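Horier School Board Records, README

This folder holds statements, meeting minutes and audit responses from the Horier school district and from the group that wants to form a separate district in Prisari. It was put together so that people on either side of the question can search the same papers. It takes no position on the split.

What is in it

There are 300 documents in plain text, one file each. Most are minutes of regular board meetings. The rest are press statements, letters to the state, petition updates, and the written replies the district filed after the enrollment audit.

Scanned pages were run through text recognition and then read against the scans. Tables of enrollment figures were retyped by hand because the recognition step mixed up the columns.

minutes/ regular and special meetings
statements/ press statements from both sides
audit/ questions and replies, in the order filed
petition/ updates on signatures and boundary maps
index.csv one line per document

Fields in index.csv

doc_id: short code, never reused
body: who issued it (district, petition group, city, state)
type: minutes, statement, letter, reply, update
month: month of issue, left blank if the paper does not say
pages: page count of the original
source: where our copy came from
notes: anything odd about the file

The body field caused the most trouble. Several joint statements were signed by the city of Prisari and the petition group together. These are listed under the petition group, with the city named in notes.

Where the copies came from

The district office in Horier gave us the minutes on paper. Statements were saved from the websites of the two groups. The Chae public library had 74 documents that were no longer posted anywhere, including the whole first round of audit replies. The reading copies can be seen at the library desk until 5 p.m. on Friday and during normal hours the rest of the week.

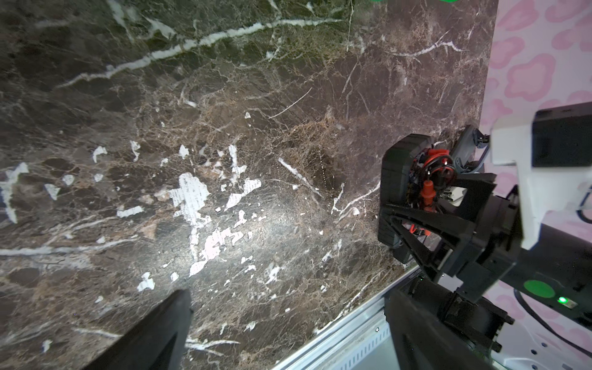 Known gaps

Minutes for the November special session are missing. The district says they were never approved, so there is no official version. A draft exists, but we left it out.

Closed sessions are not covered. Where the minutes say the board went into closed session, the text picks up again at the vote.

Boundary maps are described in the text but are not included as files. The Grirel subdivision appears on both sides of the proposed line depending on which update you read. We kept both versions and did not try to settle it.

Public comment is summarized in most minutes. Do not treat those summaries as quotations.

What was removed

Home addresses, phone numbers and the names of students were taken out and replaced with [removed]. Names of elected officials and paid staff were left in. Petition pages with signatures, 3,000 lines in all, are not part of this release.

Checking

We picked 50 files and compared them word for word with the originals. Errors found were mostly in dates and dollar amounts, and those two things were then rechecked in every file. Spelling mistakes in the originals were kept.

Use

The records are public and can be copied freely. Please cite the doc_id and the issuing body. If you quote a statement, check the audit folder for a later correction, as the district revised its enrollment totals twice.

Corrections

Send the doc_id, the line as it stands and the line as it should read. Fixes go into the next release and are listed in changes.txt.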